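Qui sommes-nous ?

Publié le 2/9/19 par Noémie Perron

Losora est une petite papeterie-atelier fondée par Noémie Perron et Dale Thibodeau. Nous choisissons des fournitures et des accessoires de bureau, vendus en boutique et en ligne. Le catalogue compte 180 références et l'atelier accueille jusqu'à 22 personnes, adultes ou enfants.

Les accessoires de bureau restent le rayon le plus demandé. Nous aimons les formes simples, faciles à associer entre elles. Un bol clair et lisse tient bien sa place sur une nappe noire, à côté d'un pot carré, noir lui aussi, d'où dépasse une tige beige surmontée d'un ours. 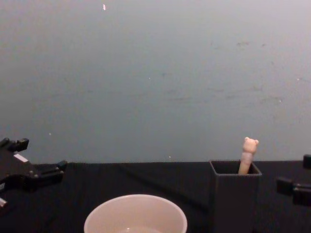
À lire aussi
Les carnets Wysocka
Nos ateliers de janvier
Livraison et retours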